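Manipulation Cell Inspection Checklist with Inspector's Comments
Wundirero Robotics Laboratory, Cell 18
Inspected by: Yasaman Pakzad
Accompanied by: Aiman Kwok
Date: 8 February 2022

Ratings: S = satisfactory, A = action required, N = not applicable

1. Enclosure and floor

1.1 Floor clean and free of dropped parts: S
1.2 Border panels secure, no splinters or raised edges: A
Comment: One panel moves when pushed by hand. Refasten before the next two-arm session.
1.3 Emergency stop within reach of the operator's seat: S
1.4 Emergency stop tested under motion: S
Comment: Both arms stopped. Entered in the cell log as test 409.

2. Grippers

2.1 Foam fingertips whole, with no tears at the pockets: S
2.2 Edge strips bonded along their full length: S
2.3 Mount screws tight and marked: A
Comment: Screws are tight, but the paint marks required since January have not been applied.
2.4 Cables clear of the slide through full travel: S
Comment: Checked at slow speed, open to closed, on both grippers.

3. Handling of small metal objects

3.1 Object list posted and current: S
3.2 Objects checked for sharp edges before use: S
3.3 Hanging objects held by the ring or loop, with the second gripper approaching from the free side: S
Comment: Key rings and chains can swing when an arm stops suddenly. The operator is to let the object settle before closing the second gripper.
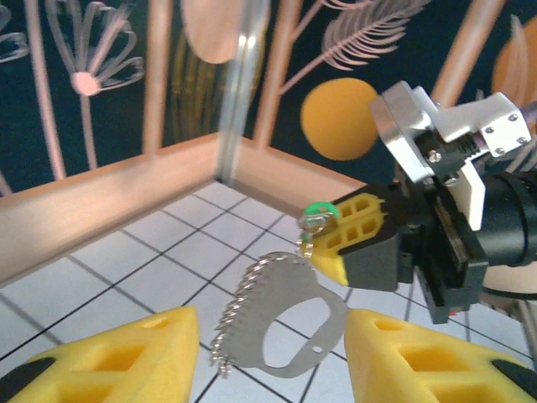
3.4 Arm speed limited while both grippers share the workspace: A
Comment: The site rule is 300 mm per second or less. The limit was set correctly on one arm only. Marlina Majimbun corrected the second arm during the visit, and the setting was read back from the controller. The startup sheet must be changed so that both values are recorded.
3.5 No hands inside the enclosure while either arm is powered: S
Comment: Staff followed the rule throughout. Objects were retrieved with the arms powered off — the correct practice, even for a brief reset.

4. Records

4.1 Operator training current: A
Comment: Refresher overdue for Thảo Trịnh. No solo operation until it is completed.
4.2 Maintenance log signed: S
4.3 Floor anchors inspected: N

Actions on items 1.2, 2.3, 3.4 and 4.1 are assigned to Aiman Kwok. Supervised work may continue in the meantime, with one arm powered at a time until item 1.2 is closed.

Reviewed by: Retno Gunawan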